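The Week the Gripper Forgot How Hard to Squeeze

December 2024

I promised a post about the PC assembly bench once it could seat a processor on its own, and I have a much better story than that! It can't do it yet, and the reason has taught me more about grippers than the whole fall did.

Quick recap for anyone new. Since September I've been working on a robot arm that builds desktop computers, or at least does the fiddly parts. The arm runs Pliltance, the open motion package I keep going on about, and the gripper is a two-finger Wendt I bought secondhand with a wrist camera bracket already on it. The goal is simple to say: pick up a processor by its edges, lower it into the socket, let go, back out without touching anything.

Backing out is the part I worried about. A tower case is a tight place for a hand that size, and every approach comes in at a slant to get past the walls.

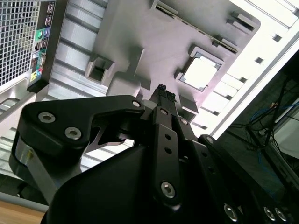

Fingertips just left of the socket in the gray mock-up tray.

The mock-up is where I learn my paths, and it has been great for that. It's one molded surface with the socket, the long slot and a few blocks standing up from it, so there isn't much to break. The trouble is that it also hid the fault from me for weeks. Molded blocks don't care how hard you push on them.

So, the fault. The gripper has a force limit, which I had set at 5 newtons. That's gentle enough for a processor held by its edges. What I didn't know is that the limit lives in the gripper's volatile memory. Lose power for even a moment and it comes back up at the factory value, 60 newtons, without a word to the controller. Pliltance reconnected, saw a healthy device, and picked up right where it left off. Every light was green!

And it was losing power. A crimp in the connector at the wrist had worked loose, and at one particular angle (the slanted one, naturally, the one I use for every single insertion) the cable pulled just enough to drop the supply. The arm kept moving, the gripper rebooted in under a second, and the next close was twelve times harder than I'd asked for.

I found out from a noise. I was running releases with an old processor, and there was a dull little click when the fingers closed that I hadn't heard before. I hit the stop button, powered down and took the processor over to the window. There was a crushed spot on one edge of the green part, small but easy to feel with a fingernail. That chip is now a practice chip forever.

What bothers me more is where my hand was ten minutes earlier. I had been reaching in to straighten the part between runs with the gripper still live, telling myself that it was set so low it could barely hold a grape. I'd have been trusting a number that wasn't there anymore. I don't do that now. Power off at the wrist, every time, even for a two-second nudge.

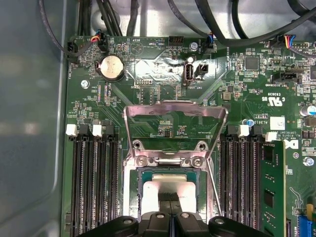
A real board is so much less forgiving than the tray. The contacts in a socket are tiny, a bent one can finish the whole board, and there are latches and levers all over the place for a finger to catch on. I love it, to be clear. It's the best puzzle I've ever had on a bench! But it needs a gripper that tells the truth about itself.

The changes so far: I redid the crimp and added a strain relief clamp, with a longer loop of cable so the slanted approach doesn't tug. The force limit now gets written before every close and read back afterward, and if the two don't match, the arm stops where it is. There's also a check on the gripper's uptime counter. If that number ever goes down, something rebooted, and I want to know before the fingers move.

I pulled the plug on purpose 12 times to test it, at different points in the cycle. It stopped on all of them except the second, when I yanked the cable between the read and the close, and that sent me back to rewrite the order of the checks. I've started the count again from zero with the new version.

If you run a Wendt of the same age, go power cycle it and read the limit back. It takes a minute. And if anyone has managed to make the setting stick through a restart, please leave a comment, I'd love to hear how you did it.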